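Sarnalau Hall - Kitchen and Common Room Safety Checklist
Checked by: Imani Makori
Date: 19/05/2020
Form 732, to be kept in the blue folder, if the blue folder can be found

Marks used: OK, FIX, WATCH. "Fine, I suppose" was used last year and is no longer accepted.

1. ENTRANCE AND HALLWAY

Front door opens fully from inside without a key: OK
Comment: Opens fully from outside without a key as well, if you lean on it. See item 4 under Repairs.

Hallway clear of obstructions: FIX
Comment: Two bicycles, a pushchair and the stage flat from the pantomime. The flat is painted as a castle wall and is doing a convincing job of being one. Anyone leaving in a hurry would have to lay siege to it.

Exit sign lit: OK
Comment: Lit, and buzzing faintly. WATCH the buzz.

Mat lies flat: FIX
Comment: The corner nearest the radiator has curled since March. Somebody has put a brick on it, so we now have a trip hazard with a brick on it.

2. KITCHEN

Fire blanket on its hook: OK
Comment: Please stop hanging tea towels over it.

Extinguisher in date, pin and seal in place: OK
Comment: Serviced by Bashir, label signed. The bracket is loose on the left side and wants a longer screw.

Fridge at 5 degrees or below: WATCH
Comment: It read 4 in the morning and 7 after lunch. The door seal is split near the bottom hinge. I also removed a tub marked DO NOT REMOVE.

Kettle and toaster leads undamaged: FIX
Comment: Kettle fine. The toaster lead has been mended with parcel tape, very neatly. It is now in my car boot and will not be coming back.

Cleaning products stored away from food: OK
Comment: At last. The Fleko descaler has moved out of the biscuit cupboard after three inspections of me asking nicely and one of me not.

Knives stored safely: WATCH
Comment: The block is on a high shelf, good. The bread knife lives loose in the drawer with the birthday candles.

3. COMMON ROOM

Chairs stacked no more than six high: FIX
Comment: Nine. They lean towards the window as if they want to see out.

Smoke alarm tested: OK
Comment: Works. Apologies to the yoga class.

Windows open and stay open: WATCH
Comment: They open. The middle one stays open with the help of a hymn book.

Sockets and extension leads: FIX
Comment: One Plivix extension lead plugged into another Plivix extension lead, under the rug. Take one away and bring the other out where it can be seen.

4. REPAIRS TO BE BOOKED

Front door latch - urgent
Fridge door seal
Extinguisher bracket, one screw
New toaster (plain, two slots, no tape)
Hallway mat, and return the brick to wherever it came from

Next check to include the loft ladder, which I did not climb this time on the grounds that I could see it from the floor and did not care for what I saw.

Signed: I. Makori

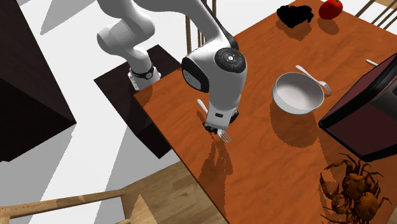 Issue 4, page 2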